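# Falsos positivos del segmentador de fruta con hule estampado

**Publicado por stateseck_dev** · 2020-03-22 · etiquetas: percepción, segmentación, pinza-manual

Estoy procesando demostraciones grabadas con pinzas manuales de dos dedos para entrenar una política de agarre. El flujo es: imagen de muñeca → segmentador (Monus, pesos por defecto) → filtro de área → asociación con la apertura de la pinza. En mesas lisas funciona bien. En una serie de 181 episodios sobre mantel de cuadros con frutas impresas, el segmentador devuelve máscaras de «manzana» y «cereza» sobre el propio dibujo, y el planificador las acepta como candidatos de agarre.

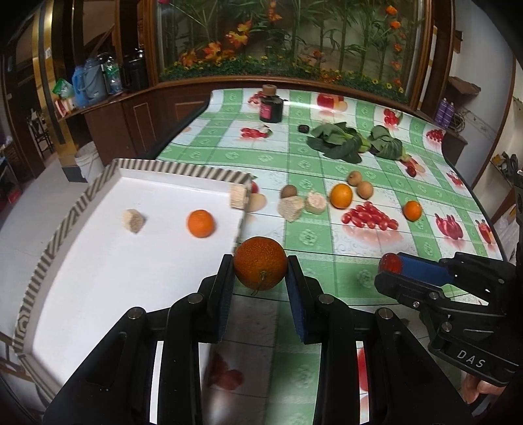
*Cítrico sujeto entre las dos mordazas; las frutas del mantel son las que generan las máscaras falsas.*

He subido el umbral de confianza de 0,30 a 0,53. Desaparecen parte de los dibujos, pero también pierdo las frutas pequeñas de color rojo oscuro, que son reales. Además, cuando entra la segunda pinza por la derecha, su fruta se etiqueta como objeto libre sobre la mesa. No tengo cámara de profundidad, solo RGB y la pose de cada pinza. ¿Hay forma de resolverlo sin volver a etiquetar?

---

**herkura_percep**

El umbral no es la variable adecuada. Un dibujo de una manzana es una manzana para un clasificador entrenado con fotos de internet. Lo que te falta es geometría, y con la pose la tienes:

1. Ajusta el plano de la mesa con puntos triangulados de varios fotogramas (RANSAC, tolerancia 4 mm). Los cuadros del mantel dan esquinas de sobra.
2. Para cada máscara, calcula la homografía inducida por ese plano entre dos vistas separadas al menos 30 fotogramas.
3. Deforma la máscara de la primera vista y mide el residuo contra la segunda. Residuo casi nulo: está impreso. Con paralaje: tiene volumen.

Descarta antes los píxeles con reflejo especular. El plástico brilla y el reflejo se desplaza con la cámara, así que da paralaje falso.

Para la segunda pinza, proyecta su modelo con la pose conocida y marca como «sujeta» cualquier máscara que toque las mordazas. No la borres, te hará falta si luego entrenas tareas bimanuales.

---

**fitz_2904**

Cambia el mantel y listo.

---

**monus_usuario**

Lo de arriba sirve para episodios nuevos, pero no para los ya grabados. Coincido con la homografía, con un matiz: en objetos muy bajos el residuo se confunde con el error de pose. Con las frutas pequeñas me pasaba constantemente. Lo reduje acumulando el residuo en toda la trayectoria y tomando la mediana, en vez de usar un solo par de vistas.

Comprueba también la sincronización entre pose e imagen. En Fitzgerald el desfase por defecto es cero y en mi equipo el real era de 53 ms. Sin corregirlo, hasta el mantel «tiene volumen».

---

**stateseck_dev**

Era en parte el desfase. Corregido eso, la mediana del residuo separa bien los dibujos en los primeros episodios. Quedan las máscaras que mezclan dibujo y bandeja cuando el borde tapa la mitad de una fruta impresa. Probaré a partirlas por el contorno de la bandeja antes del filtro.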